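Ticket 1156: Episode acceptance rules, kitchen table set
Project: Perora
Site: Trestthorpe
Status: open, waiting on review
Opened: October 24, 2022

Hi all,

I'm reopening this one under a new number because the old thread got merged with the cable stuff and I couldn't find my own notes in it. Sorry if you're getting the emails twice.

The short version: the checker is knocking back episodes on the two-arm kitchen table under rule 7 ("idle arm outside rest zone") and I don't think the rule says what we all think it says. Out of 1,156 uploads in the October batch, 1,133 went through fine. The rest all have the same flag. I've watched every one of them (with a lot of tea) and I can't find a single one I'd call unsafe or badly done.

What I've tried so far:

Re-ran the checker on the old config. Same flags.

Re-ran it with the rest zone widened a bit. Flags gone, but then it also passes a test clip where I parked the idle arm right in the other arm's path on purpose, so that's no good to anybody. Put it back.

Read the rule again, slowly. The Marance version of the standard says the idle arm must "hold clear of the working arm's path". Our local copy says it must "return to rest". Those are different things! Somebody tidied the wording at some point and the checker was built off the tidy version.

Asked Tôn's group what they do. They go by clearance, and they write the minimum gap on the task card before anyone starts.

Typical layout for the plate task, so we're all arguing over the same table:

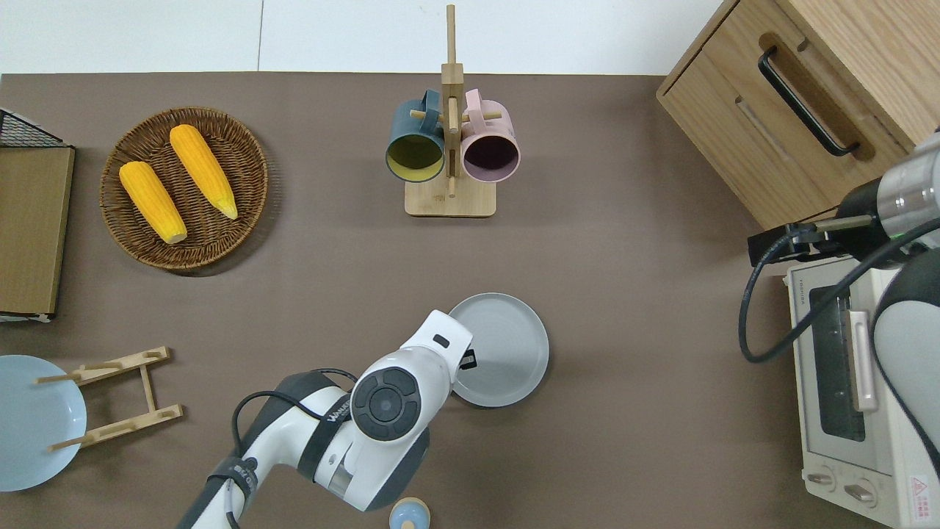
Nhi Quách: I'd go with the Marance wording, but please don't drop the rest zone altogether. New operators need one simple thing to remember in the first week, and "send it home if you're not using it" is easy to teach. Make it a warning and let the clearance check be the hard fail. Also, whatever gap you pick, it has to cover the cables, which our version doesn't mention anywhere.

Okay yes, good call on the cables, I'd completely missed that. The clearance check only knows the arm links, so a loop of cable could sag right across the working side and it'd wave it through.

So here's what I'm proposing for the local copy:

7a. The idle arm and its cable hold clear of the working arm's path for the whole episode. Hard fail.
7b. The idle arm starts and finishes in the rest zone. Warning only, reviewer decides.
7c. The gap goes on the task card, in millimetres, before the first take.

I've put 77 mm in the draft as a placeholder. It's a guess, so shout if your arms need more. The flagged episodes stay quarantined until 7a is signed off, please don't release them by hand even if they look fine to you.

Still to do: cable check in the script (me), new task card template (me again, probably after lunch), and someone from Trestthorpe to confirm which arm counts as idle when both are moving.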